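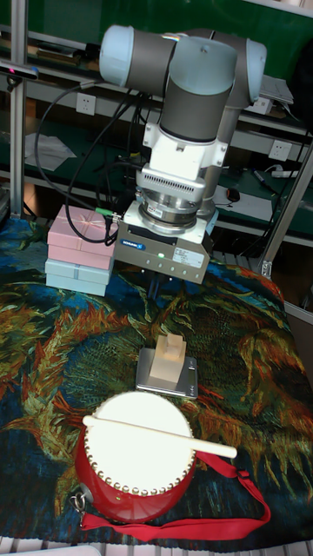 # Chapter 7: Gifts, Wages, and Trade

A gift box costs money to buy, takes time to fill, and is usually thrown away or put in a closet within a day. People still use them. Stacked boxes in pink or light blue tell a guest that something is being given, before anyone knows what is inside. In this chapter we study how goods move between people, and why the way they move matters as much as the goods themselves.

Chapters 4 through 6 dealt with markets. In a market, goods move because a buyer and a seller agree on a price. Once the price is paid, the two sides owe each other nothing. Many goods, however, move in other ways. Parents feed their children. Neighbors lend tools. A company gives its workers a holiday bonus that is not in the contract. Economists once treated these cases as minor exceptions, and some older textbooks skip them completely. Most teachers today give them at least a week.

## Before you read

Write down the last five things you received from another person without paying for them. Count rides, meals, and favors. Keep the list, as you will need it for Section 7.3.

## 7.1 A case to start with: the bonus at Ruvmont

Ruvmont is a mid-sized maker of bathroom fittings. Every May the firm gave each of its employees a gift box with soap, tea, and a store voucher for 50 dollars. The practice began under Gunther Ehlers, who ran the plant for most of its history and signed the cards himself. The firm employed 600 people at the time.

When Ehlers retired, the new finance manager, Princess Marquez, looked at the cost of the boxes. Buying, packing, and delivering them took several weeks of staff time. She proposed adding the same amount to each worker's May paycheck and dropping the box. By the usual reasoning of Chapter 3, workers should have preferred this. Cash can be spent on anything, including soap and tea.

The workers did not see it that way. A petition asked for the boxes to come back. Turnover in the packing department rose over the following year, although wages had gone up slightly. In exit interviews, several people brought up the May box without being asked. One said that the extra money "was just pay, and it got taxed."

Marquez restored the boxes after two years. She kept the voucher and let each department choose the other items.

We will return to this case several times. For now, notice three facts about it:

- The money value of the gift did not change when it became cash.
- The workers' view of what the firm owed them did change.
- Neither side had written anything down about the boxes, so there was no contract to argue over.

## 7.2 Three kinds of exchange

It is useful to sort exchanges by what the giver expects in return, and when.

**Market exchange.** The return is agreed in advance and is usually immediate. A customer at a Zellis grocery store hands over the money and leaves with the bread. The cashier does not need to know the customer's name.

**Balanced exchange.** Something of similar value is expected back, but the timing is loose and the amount is not stated. Birthday presents between friends work like this. If you give a friend a sweater and receive a pencil, you may say nothing, but you will probably remember it.

**General exchange.** The return is not tracked, or may never come. Care for a young child is the standard example. A parent may hope for help in old age, but no one keeps an account.

The lines between these kinds are not sharp. A dinner invitation can start as general exchange within a family and become balanced exchange between in-laws. In the village of Uddin, where Chathurika Munshi carried out her household survey, families recorded wedding gifts in notebooks and kept them for decades. Munshi copied 2174 entries. In most of them, the return gift was slightly larger than the one received. A return of exactly equal value was rare, and older residents told her it would be rude. It would mean that the family wished to close the account.

### Key terms in this section

**Reciprocity:** the expectation that a gift or favor will be answered with another.

**Obligation:** a duty to act that comes from an earlier exchange, whether or not it is written down.

**Deadweight loss of giving:** the gap between what a giver pays for a gift and what the person who receives it would have been willing to pay.

## 7.3 Is giving wasteful?

Take out the list you made at the start of the chapter. Next to each item, write the amount you would have paid for it yourself. Then write your best guess of what it cost the giver, including time.

For most students the second number is higher than the first on at least 2 lines.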